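Saturday Brick Table, spring report to the Arruda Fund
Prepared by Larysa Tkachenko, May 9, 2021

Dear Michalis,

What a spring it has been! Your grant of $3,511 reached us just as the first families were signing up, and we have put it to work quickly. Most of it went on bricks and baseplates, with the rest covering storage tubs, printed pattern cards and the room fee at Mekis Hall.

We have had 160 children through the sessions so far, most of them between five and nine, and a good many have come back with a brother or sister in tow. The target we gave you in the application was 200 by the end of the season, and I'm confident we'll pass it.

Pattern cards
Valentyna Kravets has drawn the whole first set, and they are lovely. The early cards stick to two colors and one size of brick, so a child can look, copy and check without needing to read a word. Later cards bring in turns, gaps and steps, and the last few ask the builder to carry on a pattern that stops partway – those cause the best arguments at the table. We tried them in pairs in the second month and the noise level doubled, in a good way.

Bricks and plates
We bought mixed tubs from a reseller in Devar, and Taras Hrynyshyn spent two evenings sorting them by length and color. We now have 465 long bricks in good condition, plus a tub of small ones we are still sorting. The large gray plates were worth every cent. They give a diagonal enough room to stay a diagonal, and the little ones can see straight away when a brick has gone one stud too far.

The stepped red and blue pattern is the clear favorite of the early cards. It takes four long bricks, red, blue, red, blue, working down toward the lower right corner of the plate.

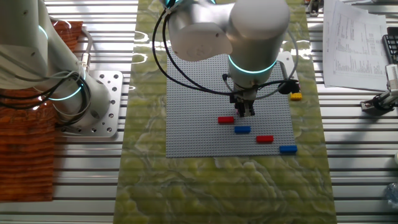

Will the early cards stay at two colors next season?
They will, with a third color saved for the second set, once a child is happy with alternating.

Still to do
We are short of long yellow bricks, which the second set needs, and two of the tubs have cracked lids. Lukian Nechyporuk is getting a price from Cenby for both. I'd also like to print the cards on heavier stock before September, as the corners are curling already. None of this needs extra money from you at the moment.

Please do come by on a Saturday if you can. We start at ten, and there is always a spare plate.

With warm thanks,
Larysa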